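Wynne publishes results of chore trials: machines manage some yard and floor work, struggle with the rest

Released August 13, 2025

TRORSTEAD – Wynne, the equipment testing firm, has published the results of its first long trial of machines doing everyday chores in homes, shops and yards. The trial began in January and covered 2,481 separate attempts at jobs such as folding towels, restocking shelves, wiping counters, carrying boxes and crossing open ground to fetch or check something.

The short answer to whether machines can take over these chores is that a few can be handed over now, with a person close by. Most cannot.

Machines did best at plain, repeated jobs in places that stayed the same from one day to the next. Moving closed boxes between two marked points in the Plolemness stockroom was finished without help in most attempts. Floor sweeping after closing time was also reliable once chairs had been put up.

Soft and mixed items gave the most trouble. Towels were folded slowly and often had to be done again by hand. Sorting a basket of clean washing took about 7 times as long as it took a member of staff. Loading a dishwasher was stopped early in the trial after too many cups were put in the right way up.

Outdoor work fell between the two. On bare ground with no kerbs or painted lines, wheeled machines have little to steer by, and a low sun throws the machine's own shadow out in front of it. Wynne has treated driving over open dirt as a chore in its own right, separate from whatever the machine is meant to do when it gets there.

Three things are recorded for each attempt: whether the job was finished, how long it took and whether a person had to step in. A job counts as finished only if a member of staff would leave it as it is. Wynne does not score machines on appearance or speech.

The firm advises shops and households to be careful with claims based on a single demonstration. A machine that clears one table has not been shown to clear the next one, and buyers should ask to see the same job done on different days.

A second trial will start at the Skondby site in January. It will be limited to 3 chores, shelf restocking, laundry and yard rounds, with 1,000 attempts planned for each. Firms wishing to enter a machine can apply through the Trorstead office. Entry is free, but
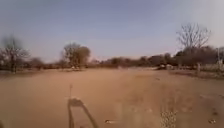
entrants must cover their own transport and repairs. The full results are available from Wynne on request.

ENDS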